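Appel à participants pour la journée portes ouvertes : rangement du linge avec deux bras robotisés

L'atelier Uvlow cherche des personnes pour participer à sa journée portes ouvertes de Hukanport. Vous n'avez pas besoin de connaître la robotique. Nous cherchons des gens qui plient du linge chez eux, bien ou mal, et qui acceptent de passer une demi-journée avec nous pour essayer, regarder, et nous dire ce qu'ils en pensent.

Le travail présenté est toujours le même : des vêtements de sport sont posés sur un canapé et il faut les plier avec deux bras. Le maillot est la pièce la plus difficile pour les débutants, car le tissu fait des plis partout et le lettrage se retrouve souvent à moitié caché.

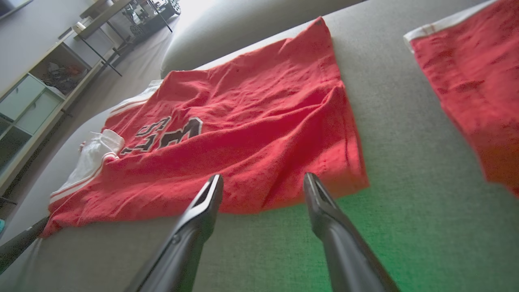 Hukanport, janvier

Les inscriptions sont ouvertes pour les visiteurs et pour les participants. Ce sont deux choses différentes et nous prions chacun de bien lire avant d'écrire.

Les visiteurs viennent quand ils veulent entre 10 h et 17 h, ils regardent les démonstrations et ils peuvent poser leurs questions à l'équipe. Il n'y a rien à préparer. L'entrée est gratuite, l'inscription est seulement demandée pour les groupes de plus de sept personnes.

Les participants, eux, prennent les commandes. Nous avons 30 places. Chaque participant reçoit d'abord une explication, ensuite il fait des essais accompagnés, puis une série seul, pendant que les visiteurs regardent. Il faut donc accepter d'être un peu observé. Si cela vous gêne, dites-le dans votre message et nous vous mettrons dans le premier créneau du matin, qui est plus calme.

Ce que nous demandons aux participants :

Avoir 18 ans ou plus.
Comprendre le français ou l'anglais. Les consignes existent dans les deux langues.
Pouvoir rester debout ou assis au poste pendant une heure, avec des pauses. Dites-nous si vous avez besoin d'un siège plus haut.
Enlever les bagues et les bracelets avant de prendre les commandes.
Être présent pour toute la demi-journée, de 9 h à 12 h 30 ou de 13 h 30 à 17 h.

Ce que nous offrons :

Le repas de midi, pour les deux groupes. Le remboursement du trajet en bus ou en train à l'intérieur de la région, sur présentation du billet. Un bon d'achat de 30 euros, remis à la fin de la demi-journée. Nous ne pouvons pas payer le parking, mais il est gratuit derrière le bâtiment Gunn.

Comment se passe un essai

Vous choisissez un vêtement, le haut ou le short. L'accompagnateur vous laisse approcher la pince lentement jusqu'au bord du tissu. C'est le moment qui demande le plus de patience -- beaucoup de personnes veulent aller trop vite et la pointe passe au-dessus sans rien prendre. Nous conseillons de viser un bord bien visible, par exemple une bande de couleur ou une couture, et de ne pas chercher tout de suite le milieu. 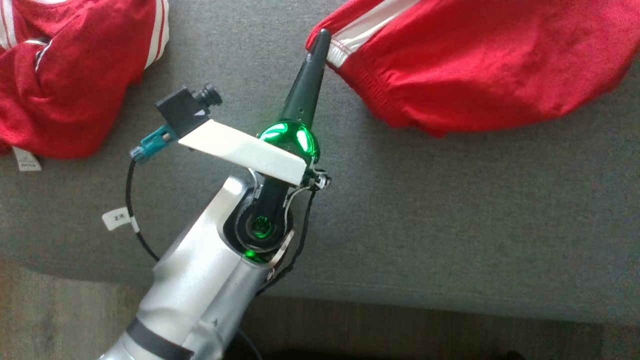

Approche du bord d'un vêtement rouge à bande blanche, pince éclairée en vert.

Après l'approche viennent la prise, le pli et la pose. Un pli raté compte aussi comme un essai, il n'y a pas de note et pas de classement. Nous conservons les mouvements des bras et les images des caméras pour notre projet Zolov, qui étudie la manipulation des textiles souples. L'année dernière, 113 personnes ont répondu à notre appel et nous avons pu garder 1 760 essais. Votre nom n'est pas lié aux enregistrements. Un formulaire d'accord vous sera envoyé avant la journée, et vous pouvez le refuser : dans ce cas, vous êtes le bienvenu comme visiteur.

Les personnes qui ont déjà participé peuvent revenir. Elles commenceront directement avec les deux bras et les deux vêtements, sans passer par l'exercice à une seule pince.

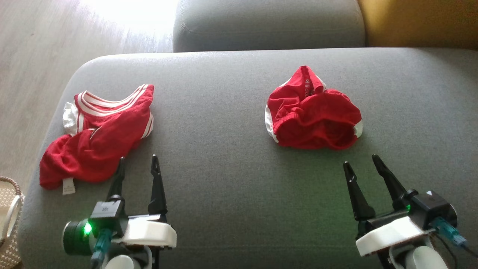

Pour ces personnes l'accompagnateur reste à côté, mais il ne donne plus de conseils sauf si on lui demande. Nous voulons voir quelles habitudes sont restées depuis la première fois, et quelle main travaille en premier. Merci d'écrire « déjà venu » dans l'objet de votre message, ainsi nous préparons le bon poste.

Comment s'inscrire

Envoyez un message par le formulaire de contact du site Uvlow, à l'attention d'Elspeth Tennant, responsable de l'accueil. Indiquez votre prénom et votre nom, votre créneau préféré (matin ou après-midi), si vous êtes gaucher ou droitier, et vos éventuelles allergies pour le repas. Une lettre de motivation n'est pas nécessaire, deux ou trois phrases suffisent.

Les places sont données dans l'ordre d'arrivée des messages, avec un équilibre entre le matin et l'après-midi. Chaque personne reçoit une réponse, aussi quand elle est négative. Si vous devez annuler, prévenez-nous assez tôt s'il vous plaît -- il y a une liste d'attente.

L'adresse exacte et le plan d'accès seront joints à la confirmation.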